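Black school trousers and T-shirts going grey after a few washes
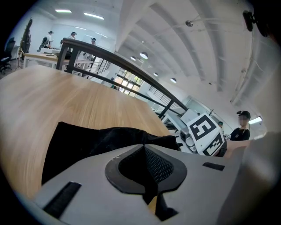 I do two dark loads a week and everything black ends up a sort of tired charcoal by half term. It's mostly cotton, with a bit of elastane in the leggings. The worst are the Dolness T-shirts, which looked lovely in the shop and were noticeably duller after a month. The trousers have also got pale lines along the creases, as if they've been rubbed with chalk.

What I do now: 40 degrees, ordinary powder, full drum, spin at the highest setting, then over the radiator or in the tumble dryer if it's raining. The machine is a Fander, nine years old, and the water round us is very hard. I have to descale the kettle constantly.

I tried a bottle of the Zitero dark wash and couldn't see much difference, but I was still using powder on the weeks I forgot to buy it. Is it worth carrying on with, or should I just dye the lot in March when the winter things come out of use? I'd like to avoid buying new if I can.

Posted by moorside_kitchen
14 comments

damsonjam

The pale lines are most likely two things together. Some of it is undissolved powder caught in the folds, and some of it is wear, where the cloth has been rubbing against itself in a full drum. You can tell which by wetting a line with a bit of warm water and wiping it with a dark flannel. If it goes and stays gone once the cloth has dried, it was powder. If it comes back, the surface of the cotton has broken up into tiny fibres and they catch the light.

For powder residue, switch to a liquid for darks and don't go above the dose on the bottle for your water hardness. Then run the trousers through once with no detergent at all and an extra rinse.

For the wear, wash inside out, do up zips, fill the drum to three quarters at most and drop the spin. I use 30 degrees for anything black unless it is properly dirty. Keep towels out of the load. They shed, and they're rough on everything else.

Hard water does make it worse. Minerals settle in the cloth and leave a greyish cast over the colour. A water softener tablet in with the wash helps with that, or you can soak the clothes in a bowl of water with a softener powder made for laundry. Follow the packet for amounts and rinse well.

I'd carry on with the dark wash if you like it, but use it every time. Mixing it with powder weeks tells you nothing. Any liquid without bleach or brightener will do a similar job. Look for optical brighteners on the ingredients list, as ordinary powders often have them and they're no friend to black.

Radiators are harsh too. Hang things on an airer away from the window. Strong sun will fade the shoulders of a T-shirt first.

91 people found this useful

holanda_road

Put vinegar in. My nan always did and her blacks were fine.

2 people found this useful

tideline

Going to disagree slightly with the vinegar. A splash once probably does no harm but some machine makers advise against it because of the rubber seals, so check the booklet before making it a habit. It won't set the dye in shop-bought cotton either, although people repeat that a lot.

On dyeing: it works well on cotton and poorly on polyester, and most school trousers are a mix. Read the label first. The stitching is nearly always polyester, so if the garment has gone very pale the seams can show up a different shade afterwards. I did 3 pairs of jeans and a cardigan in one go with machine dye. The jeans came out a good solid black and the cardigan was patchy, which I put down to cramming too much in. Weigh everything dry and stick to the weight on the box.

Clean them well before you dye them, or grease marks will show as lighter spots. Afterwards run the machine empty on hot with some detergent, and don't do school shirts next. Tuesday is my whites day and I learned that one the hard way.

Leggings I wouldn't bother with. The elastane goes before the colour does.

26 people found this useful

1017 views

Related
How to get deodorant marks out of dark tops
Is the 30 degree wash hot enough for school uniform?
Fander washing machine leaves fluff on everything
Drying clothes indoors without the damp smell
Can you dye a polyester blazer?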